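Sorting the bread and fruit shelf, and what I changed

I have been rearranging how we hold food between the shop and the table. The kitchen is small, the counter is shared with everything else, and for most of August the bread and the fruit lived in the same container. I don't recommend it. This post covers the containers, the cloth underneath them, and the order in which I load and empty them.

Starting point. We had one deep plastic crate from Trakberg, 40 centimeters on the long side. It held everything: rolls, buns, whatever sweet pastries came home on Friday, and the fruit. The crate had solid walls. Rolls at the bottom went soft underneath, and anything with icing lost most of it to its neighbors. I weighed a typical load once at 593 grams of bread and pastry, before fruit. That is a small load, and it still arrived at the table looking like leftovers.

The crate now holds dishcloths. In its place I use two types of container, one woven and one smooth, and I decide what goes where by surface. Dry crust goes in the woven one. Skin fruit goes in the bowl. Anything sugared, iced or creamed gets its own space, one layer deep. 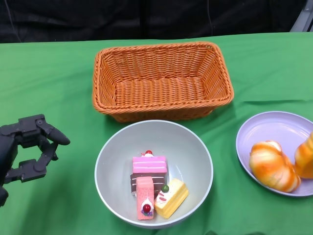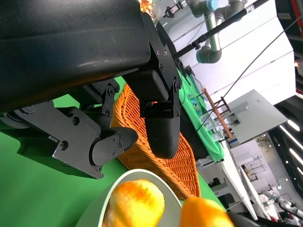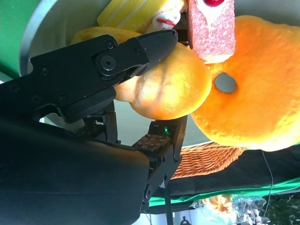

Depth matters more than floor area when choosing a basket for bread. I tried a taller one from Vorham first and kept stacking rolls three high, simply to use the space. A low basket stops that. The orange wicker one is rectangular with rounded corners, and the sides flare outward, so a hand can go in from the long side and lift a roll without dragging it up a vertical wall. The thicker rim also gives you something to grip when you move it.

Wicker has two drawbacks. Crumbs work into the weave, and the weave doesn't wipe clean. I turn the basket over above the sink and tap the floor of it with a wooden spoon, then run a dry pastry brush along the strands in one direction. Water is a last resort. If I do wash it, it stands on its side overnight before any bread goes near it.

The bowl is simpler. White, round, plain rim. A mango sits in it without rolling, and a light interior shows juice or a soft spot early. I do a quick check in the morning, lifting each piece and looking at the side it was resting on. Fruit that has started to give goes to the front and gets eaten that day.

Sweet items need more thought. A cake slice with a sugared surface and a cherry on top can't have anything leaning on it, and a plain roll next to a cream-topped pastry will pick up cream. If they have to share a surface, I put the firmest item between them as a spacer. A plain bun works. Lift the soft things last and from underneath, with a cake server if you own one. Squeezing a roll from both sides is fine as long as the crust is firm. Squeezing a cream pastry isn't.

Under all of it I use a cloth. Green suits me because pale crumbs show up on it immediately — on our bare countertop they disappear until you lean on them. Mine is a Plornmont tablecloth, 100 percent cotton, washed warm and never ironed. It creases. Creases are only a problem under a bowl, where a fold can tilt the base, so I smooth that patch by hand before setting the bowl down and ignore the rest.

Loading order, as it currently stands:

Cloth first, bowl position smoothed.
Empty basket to the back, bowl in front.
Fruit into the bowl.
Rolls into the basket, one layer, seam side down.
Sweet items last, with a gap.

Emptying runs the other way, sweet items first. I still haven't settled on a lid. A folded towel over the basket works for an afternoon. For longer than that the rolls go into a paper bag, and the basket goes back on its shelf.

Recent posts
Shelf heights, measured again
Paper bags compared with cotton bags
The Mazandarani rice tin, one year on
Relabeling 68 spice jars

Contact | Copyright, all text by the author | Back to top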